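March, 6 something am

Up too early. Coffee on, no milk in it yet, will get to that. Writing this fast before the kids wake.

Yesterday = breakfast things day. Finally. I've been putting it off since the move and the shelf over the sink was getting stupid, stuff two deep and every morning me on tiptoe knocking down the strainer. So everything came out. All of it. Took 37 minutes just to empty and wipe, then I sat on the floor and ate a heel of bread.

Rule was: if it's for breakfast it lives together. Tray, mug, board, milk. One trip from the counter to the table and not six. Mom did it like that, everything on the tray the night before, spoon and all, and I used to think it was fussy. Now I get it. 6:40 am is no time for decisions.

Keeping the cream tray with the bear on it. Thought about giving it away becuase it says Rabbit in the corner and there's a bear in the other one, which has bugged me since the day I got it. But the rim is good and high, nothing slides off. Smiley mug stays too, obviously. The square board stays. The big board goes in the low cabinet with the Fostico pan I never use.

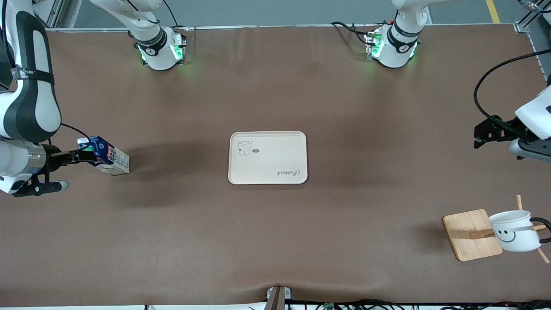 A-yeong Jeon thinks I'm wrong about the milk. Milk goes back in the fridge door the second you've poured, she says, it has no business riding on a tray, and anyway the door is too warm so really it should be on the middle shelf at the back. She went on about this for a while. She also says a board under a mug gets rings and I should use a cloth.

Fine on the milk. She's probably right. But I am not buying a cloth.

Other things. Bag for the thrift store is by the door, 19 pieces, mostly cups. Kept two of the chipped ones, couldn't do it. The toaster from Ahn is going to my brother if he ever comes and gets it. Found 12 dollars in the sugar tin, no memory of putting it there, spent it already on oranges.

Shelf liner: ordered the Cliler one, 60 inches, should be plenty unless I measured the wrong shelf. I might have measured the wrong shelf. Check tonight.

Still to do
drawer w/ the straws and chopsticks and whatever else
oil spot behind the stove
ask landlord re the hinge, AGAIN
more bread
descale kettle

Ok someone's up. I can hear the bathroom door. Milk, tray, mug, go. More later if thier bus is on time.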